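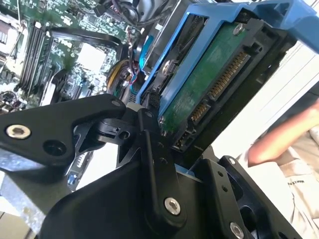 2. Storage and Drive Bay
Section author: Lovisa Blomqvist

The hard disk is carried in a blue plastic caddy, and its SATA data and power connectors sit side by side at one end. The caddy was weighed with and without the disk; both values are in Table 7.

2.1 Access
All work on the bay was done with the tower on its side and the side panel off.

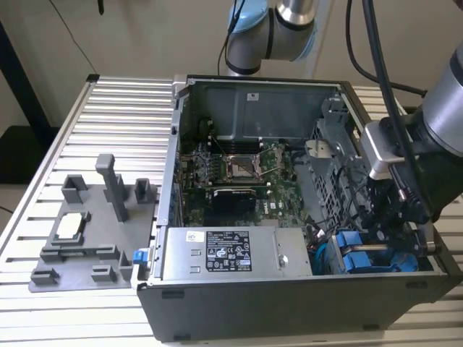
Cables between the bay and the motherboard were left in their original routing. Mean time to seat the caddy was 11 seconds over 18 trials. Valter Sundqvist kept the log. Trials with a cable in the path were repeated and are marked R in the log.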